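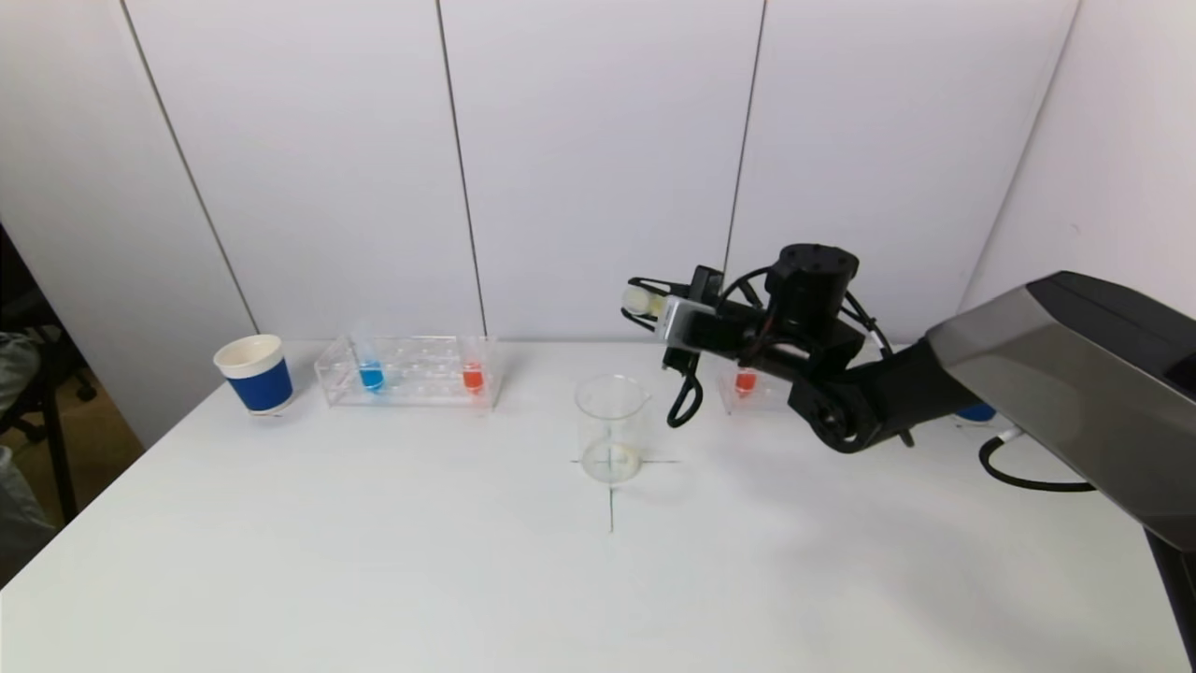 gridlock_90
Starting a fresh thread for the color mixing demo, as the old one turned into an argument about parking. I've been setting up the table for the March open day and I need a ruling on racks. The colored water could all live in one rack, which saves space, or be split between two. I've gone with blue and red sharing the rack on the left, another red on the right, and the beaker between them on the cross. Montserrat Sepúlveda walked by and told me it looked like a very small bar. She then asked what was on tap.

spoutfirst
Two racks. If you're pouring with your right hand you don't want to reach across the beaker every time. Ask my sleeve.

gridlock_90
Which sleeve?

spoutfirst
The pink one. It was a white one.

Bristby_Bench
One rack, sorry. Clear racks are hard enough to see against a white table without having a second one to knock over. I'd also lose the cross. A tray does the same job and you can wash it.

gridlock_90
The cross stays. Without it the beaker drifts toward whoever talked last. By lunch it's at the end of the table and I'm pouring like a waiter.

Bristby_Bench
So draw a line.

gridlock_90
A cross is two lines. You're welcome.

aitana_v
Aitana Vallejo here, I ran the demo at Tuveo last year. My opinions, in the order I set the table:

1. Start with the beaker empty and let people look at it. They like to check for tricks.

2. Yellow in the beaker before blue or red goes anywhere near it. Keep it shallow, just the bottom, or the first tube will hardly change anything and you'll get polite nodding. A paper cup at the end of the table is handy for rinse water, as long as the people behind you know it isn't coffee. 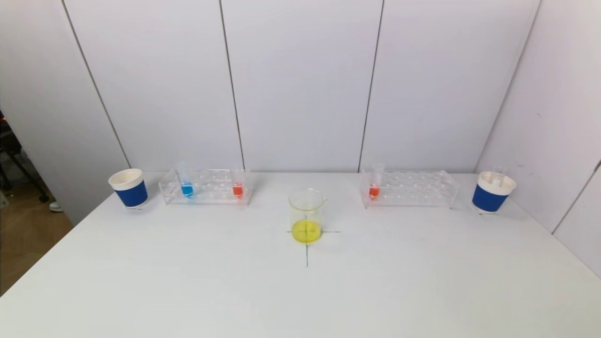
3. Blue next. Pour at the spout side, slowly, and stop talking while you do it. Green gets a better reaction than anything you were going to say.

4. Red last, and only if you've accepted brown. I have watched 5 groups in a row ask for red after being told it makes brown.

spoutfirst
Disagree with 4. Do red into a fresh beaker of yellow and you get orange, and everybody goes home happy.

aitana_v
Now you're washing two beakers between groups. Are you volunteering?

spoutfirst
I withdraw the orange.

Bristby_Bench
Still voting for the tray.

gridlock_90
Noted and ignored. Two racks, cross, yellow first. Does anyone have a spare beaker in case spoutfirst changes his mind again?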